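FOR RELEASE: SEPTEMBER

Cultis Invites the Whole Town to Clear Its Desks, One Cup at a Time

Free evening workshops on tidying pens, markers and everything else that rolls off the table return to the Baxter Reading Room this fall

If your kitchen table is also your desk, your children's art studio and the place where the mail goes to rest, the people at Cultis would very much like to meet you. The neighborhood home-organizing program is bringing back its popular Clear Desk Evenings this September, with 15 free sessions open to anyone who has ever gone looking for a working pen and come back with a dried-up one, a paper clip and somebody's birthday candle.
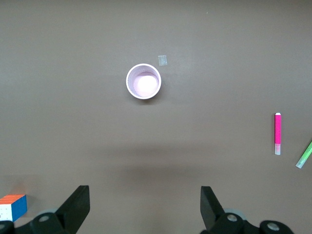
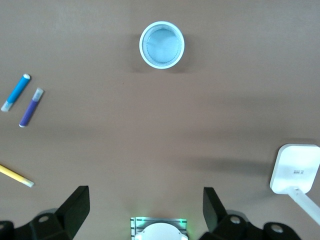
White cup, brown tabletop and colored markers or highlighters.

The idea behind the evenings is a modest one, and we are rather proud of how modest it is. Each person brings whatever has been living in the pen drawer, spreads it out on a table, and starts with a single cup. The things used every day go into the cup. The things used once in a while go into a box or a pouch for the shelf. Everything else gets tested on a sheet of scrap paper, and then it is passed along to someone who wants it or it is thanked for its service and let go.

"People come in expecting us to sell them a big set of drawers, and we hand them a cup," said Despina Omerović, who started the program at her own dining table and still leads most of the sessions. "It holds what you need for the week. If it won't all fit, you have some choosing to do, and choosing is so much nicer with company and a plate of cookies on the side table."

Last season the evenings welcomed 657 visitors, from first graders with backpacks full of crayon stubs to retired schoolteachers who had quite a lot of red pens to get through. This year Cultis hopes to see 700, and has added more seats at the long tables so that families can sit together and spread out properly. There will be quieter corners too, for anyone who would like to sort in peace.

Highlighters and markers will get special attention this time around, mostly by popular demand. Fiona Jardine, who runs the children's table, has put together a short activity in which younger visitors sort their colors, try each one on paper, match up the stray caps and decide which ones belong in the cup for homework and which ones are for drawing. "My own kids had four pinks and no blue for an entire school year," she said. "We laugh about it now, but there was a lot of pink geography homework."

The grown-ups' table covers the rest of the desk: chargers, sticky notes, tape, rubber bands, warranty cards for things that broke long ago, and the small mystery pieces that everyone keeps just in case. Blair Kerr will be on hand with paper trays and plenty of patience, and is happy to talk through home office corners, shared family desks and dorm rooms with visitors who bring a phone snapshot of the space they are working on.

Cups and scrap paper are provided by Jalel, the stationery shop two doors down from the reading room, which has supported the evenings from the beginning. Jalel will also keep a collection box by its register all month for spare markers, pencils and notebooks in good working order. Whatever is collected goes to the after-school art table at the Baxter Reading Room, where it will certainly be used.

Sessions begin at 6:30 p.m. and last 2 hours, and you are welcome to come for part of one if supper or bedtime gets in the way. There is no charge and no need to bring anything beyond the contents of your own drawer, although a tote bag is handy for the trip home. Children under ten should come with an adult. Seats can be reserved at the reading room front desk, and walk-ins will be seated as space allows.

About Cultis

Cultis is a neighborhood program offering free, friendly help with everyday household organizing, including desks, pantries, closets and paperwork. Its sessions are held at the Baxter Reading Room.

Press contact: Biljana Tomić, Cultis, care of the Baxter Reading Room front desk. Interviews and visits to a session can be arranged on request.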